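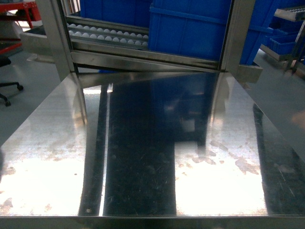

Why does a stainless steel table still look dirty right after you wipe it?

Most of the time it's leftover mineral spots and cleaner film, and steel shows every bit of it when the light hits from overhead. Old food stains can do it too, and those need more than one pass.

Home | Projects | Student Work | Kitchen Lab | Contact

Spots, Smudges and Streaks: What I Learned From Cleaning One Steel Table Over and Over

I picked this topic kind of by accident. We were supposed to choose something from the teaching kitchen that bugged us, and what bugged me was the steel worktable. I'd wipe it at the end of my shift, walk to the other side, and there would be a whole bunch of brownish marks I'd missed. Then I'd go back around and they'd vanish! So I figured I'd make that my project and find out if I was bad at wiping or if something else was going on. (Bit of both.)

My advisor was Gisela Diekmann, who told me early on to stop writing "clean" and "dirty" in my notebook and write down what I saw and where I was standing. That was annoying advice and also the best I got all term.

What I used

I kept it to 2 cleaners, because with more than that I'd still be at it. One was Terno, the regular spray from under the sink. The other was Flurner, a mildly acidic descaler that we normally save for the kettles. I used the same kind of folded cotton cloth for both and rinsed with tap water. I followed the labels, wore gloves, and never had the two products out at the same time.

What I did

I split the tabletop into a left half and a right half with a strip of tape down the middle. Terno went on the left and Flurner on the right, and then I switched sides halfway through the project so neither one got the easier half. After each cleaning I looked at the table from the front, from both ends, and crouched down so my eyes were close to level with the steel. The crouching got me some looks.

I also wiped with the grain of the steel one day and in circles the next. Figuring out which way the grain ran took me longer than it should have, by the way. There are lots of tiny scratches that go their own direction and I followed the wrong ones for a good while.

What happened

The pale, round spots with a darker edge were from water. Terno smeared them and made them fainter, but they came back as soon as the surface was dry. Flurner took most of them off on the first try. Blotchy brown stains were a different story. Those were mainly tea and sauce, and Terno did better there if I let it sit while I put dishes away.

The glare thing surprised me more. Under the ceiling lights, parts of the table go so white that light marks just disappear, and then in the darker reflections you get every scratch and streak. I had been checking from the same place every day, so I kept missing the same patches. Once I started walking around, my "missed" list got a lot longer. Pretty embarrassing to read back.

Drying made the biggest difference of anything I tried. If I rinsed and left the table to air dry, I got new spots with either cleaner. If I dried it right away with a fresh cloth, I got hardly any. Circles left more streaks than going with the grain, but only when the cloth was already damp.

Problems

My notes from the first part are messy, and I didn't write down which cloth was new and which had been through the wash. Other people used the table between my sessions too, so the stains were never the same twice. In January I ran out of Flurner and had to wait for more, which left a hole in the middle of my results.

If I did it again I'd make my own stains on a spare piece of steel and let them all dry overnight. I'd also like to try filtered water for the rinse, since I think our tap water is half the problem.

We use cookies to remember your settings. Accept | Manage choices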